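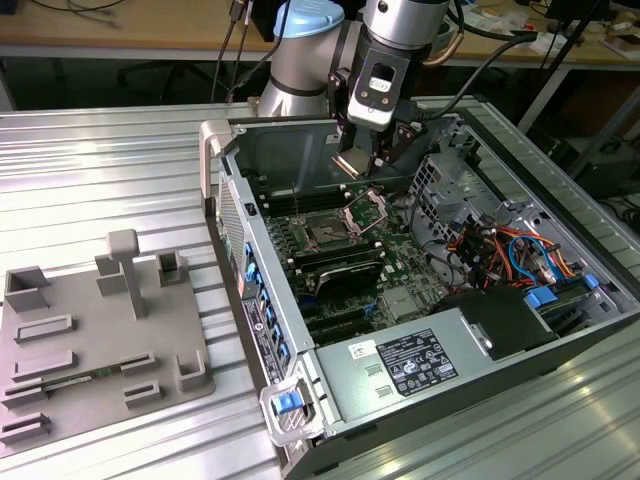 The milk growers of Mosgate have pulled off something wonderful, and they did it with tractors, thermoses and a stack of photocopied milk checks. In January, 80 tractors rolled down the main road to the Levbridge creamery offices, and behind them walked 800 farmers, farmhands, kids and neighbors, singing most of the way! What they wanted was simple to say and hard to get: a look at how their price is worked out. Think of a desktop computer laid on its side with the side panel off, the green motherboard and the memory slots right there for anyone to see. That's how open the Mosgate Farmers' Union wants the pay formula to be, every deduction and hauling charge included.

The creamery had cut the base price three times in a single winter (the last cut arrived by postcard, if you can believe it), and small herds up the Rirnurow valley were hit hardest.

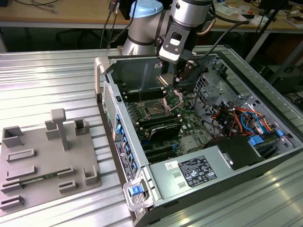

Conall Kavanagh says the hauling charge is the one to watch. It went up 5 cents on every hundredweight, he told me, and farms at the top of the valley pay it twice, once to the depot at Bautista and again to the plant. He'd like it gone by summer, and he'd like the money back too.

I love how the union has gone about this. Meetings move from barn to barn, anyone can speak, and the soup is terrific. When the creamery offered to talk to the big herds alone, the big herds said no and passed the letter around so everybody could read it.

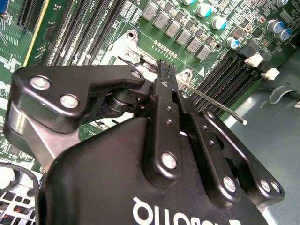

By Jessie Strachan
Features | Apr 25, 2020

Talks have gone on by phone this month, with farmers dialing in from kitchens and milking parlors, and a cow or two joining in. The creamery has agreed to share its hauling figures, a huge step! The base price is next on the list, and the union has asked for a written answer before first hay.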